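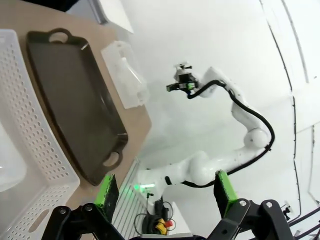

View from the wrist camera on our first arm, with the Galtine fingers in front and the tray and basket on the table.

Galtine parallel gripper review: good grip, bad restart
By Hazel Thibodeaux
Fri 15 October

We bought two Galtine grippers from Grerkedex in May, one for each arm on our tray station. The work is simple. The arms pick up serving trays, baskets and clear plastic containers, move them across the table and set them down again. Nothing on the table is heavy, but the shapes are awkward, and the trays have to be held by the rim or by a handle.

The grippers do that work well. They also have a restart fault that dropped a tray on three occasions. I think anyone planning to buy one should read the section on that before ordering.

Setup

Mounting took one morning. The adapter plate fit our arms without changes, and the bolts in the box were the right length. The connector seats firmly. The cable is long enough to go down the outside of the arm, but you have to leave a good loop at the elbow or it pulls tight when the wrist turns all the way over. The manual shows a straight run with no loop, which will not work on an arm that bends as much as ours do.

The setup software is plain and quick. You enter the finger length, pick a force level and run a calibration. I wish the force were shown in real units. It is a slider with numbers on it, and we had to work out what each setting meant with a spring scale.

Gripping

The pads are the best part. They have a textured gripping surface that holds a smooth tray rim without leaving marks. The green on them is bright enough to find easily in the wrist camera picture, and that saved Nuwan Haque a good deal of time when he was setting up the finger tracking. I would not have thought to ask for colored pads, but I would now.

Trays with a raised rim are easy. The fingers close over the rim and the tray comes up level if you take it near the middle of a side. Taking one by a handle also works, at a higher force setting. Baskets with perforated walls are harder. The pads can catch on the edge of a hole when they open, and the basket shifts a little as the arm backs away. We slowed the release and that mostly took care of it.

The clear containers gave us trouble at first, but that was our camera and our lighting. The gripper held them fine once the arm knew where they were.

Pad wear has been low. After 127 logged runs the surface texture on the first set is a bit smoother at the tips and still usable. Replacement pads come as a pair and go on with a small hex key.

The restart fault

The first drop was during a routine check of the emergency stop. Kasun Kanagaratnam pressed the button while the first arm was holding a tray above the table. The arm stopped and the gripper kept its hold, as it should. He released the button and pressed reset. Before anyone sent a command, the fingers opened all the way. The tray fell flat on the table and slid off onto the floor.

We took it for a mistake in our own program and spent an afternoon looking for a stray open command. There was none in the log. The second drop came the following week after another stop, with a clear container parked safely on the table and another tray in the fingers. Same result.

For the third one we set it up on purpose. We disconnected the gripper from our controller's command line, left only its power on, closed the fingers on a tray from the manual control and cycled the stop. The fingers opened again. That told us the gripper was doing it without any help from us.

What happens is this. Our stop circuit cuts power to the tool connector along with the arm. The mechanism holds its position with the power off, so nothing falls at that point. When power comes back, the gripper runs its homing routine, and homing starts by opening to the full width. It does not check whether something is between the fingers. The manual mentions homing on power-up in one line of the setup chapter. It does not mention it in the safety chapter at all.

With a tray the result is a loud noise and a chipped rim. With something heavy or sharp it could be an injury, and the timing makes it worse. The moment after a reset is when a person is likely to be standing close, looking at whatever caused the stop. Kasun had his hand on the table the second time.

There is a smaller side to the same fault. The fingers open quickly during homing, at a speed you can't set. If a hand is beside the linkage it can be knocked or pinched on the outside.

What the seller did

I wrote to Grerkedex with the log and a video of the third drop. Rajitha Saha on their support desk answered the next day and reproduced it on her own unit before the end of the week. She was clear that it was how the firmware was written and not damage to our unit. She sent a beta version that waits for a command before homing.

We have had the beta on both grippers for six weeks. They now hold through a stop and a reset, and the status light blinks until you either send a home command or confirm the held object on the control page. Two things still bother me. The old behavior is the default, and you have to turn the new one on in the settings. A factory reset also turns it back off without a warning.

As of writing, units in stock ship with the old firmware. Ask for the new one when you order.

What we changed ourselves

Our reset procedure now has an extra step. Whoever presses reset looks at both grippers first, and if either is holding something, that object gets supported or lowered by hand before tool power is turned on. Nuwan also moved the tool power to its own switch, so that resetting the arm no longer brings the gripper up with it. Check with whoever signs off on your stop circuit before making a change like that. Ours was reviewed by Irja Pelkonen, who also asked for a line in the log each time tool power is restored.

Compared with the Fakir

Before these we used a Fakir gripper. It is slower, its pads are slick and it let trays turn in the fingers. It does stay put after a power cut, and it asks before it moves. For light objects with nobody within reach I would pick the Galtine with the beta firmware. For a bench where people work next to the arm, I would wait until the safe setting is the default.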